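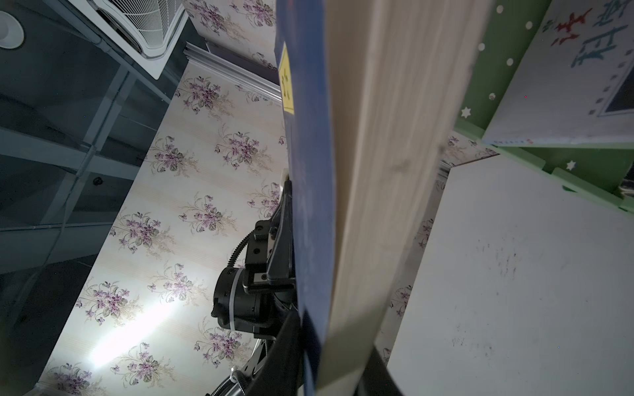 Progress report to the Druvus fund
Small Shelves, Midtbø and Hundatent rooms
Prepared by Oda Granström, 26 May 2023

Where we are

The grant was made in December on the understanding that small, low-cost shelves with a short stock of books and magazines would be used more, and kept in better order, than the tall bookcases they replaced. You asked for a plain account at the halfway point. Mine is that the shelves are in and the stock is catalogued, but the case for better order has not been made.

Stock

The catalogue now stands at 447 items, books and magazines together. The application said the list would be complete by the end of the first quarter. It was finished late, and I would still not call it clean. Several magazines were entered twice, once under the series title and once under the lead story on the cover. The Chinese-language titles were first entered in three different spellings by three different people. We have gone back to the printed characters and now copy those straight into the record, with a short English note beside them.

36 items are listed as "location not known". Some of these will be at the wrong site. I expect a few are gone and have budgeted for replacing half.

The shelves

The two-tier model from Fustine was chosen over the three-tier one on price. It is light, it goes up quickly and people like the colour. My doubts are about how it holds books. Nothing on the boards stops a short row from leaning and then sliding, so anything stood upright needs either a full row or a support, and we seldom have a full row. What happens in practice is that books get laid flat in a pile on the lower board and the newest magazine goes on the upper one.
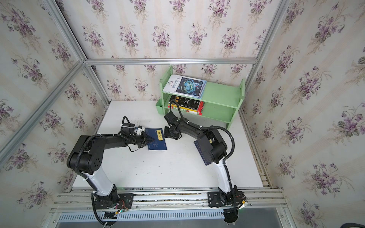 Two-tier shelf with Science magazine (科学少年) on top and the book stack below.

A flat pile takes little room, and a large-format magazine keeps its shape better lying down. Against that, whoever wants the bottom book has to lift everything over it, and the pile does not always go back together in the same order. Covers face the ceiling, so only the top title can be read properly. We also end up with bare board beside a full stack, which makes it hard to argue for more shelves in the next round. I would want that answered before I signed for any.

The little bin on the side panel was sold to us as a place for bookmarks and pencils. I have no evidence either way on whether it earns its keep.

The putting-back routine

The routine agreed with you reads as follows.

Large magazines go on the upper board, flat, cover up.
Books go on the lower board, largest at the bottom.
Books left on the table go back before the next session starts.
Anything without a label goes in the query pile.

The first two lines are mostly followed. The third is where it slips. A book left flat on the table looks as though somebody is coming back to it, and people are polite about such things. I have seen the proposal to add a reminder card to each table. We put up reminder cards under the old scheme and they were read for a week.

Labels

Small stickers on the front cover were quicker to apply than spine labels, and 200 items now have them. I agreed to this and I am no longer sure it was right. When the books are stacked flat the spine is the part people can see, and a sticker on the cover disappears under the next book. Relabelling everything would cost more than we have left under that heading. I propose relabelling only the thicker books and leaving the magazines alone.

Results claimed so far

The interim note from the Hundatent room says that tidying time has "fallen sharply". I asked for the timings and received 40 entries, all from sessions where the person timing was also the person tidying. The early ones include the time spent learning the routine, so a fall was bound to show up. Please do not quote that sentence anywhere until we have a second set, taken by someone else.

Spending

Shelves are on budget. Labels are slightly over. The line for book supports has not been touched, and I would like your agreement to spend it now.

Decisions needed from you

Whether supports may be bought for the lower boards at both sites.
Whether partial relabelling is acceptable under the terms of the grant.
Whether the order for further shelves can wait until the second set of timings is in. My own recommendation is that it should.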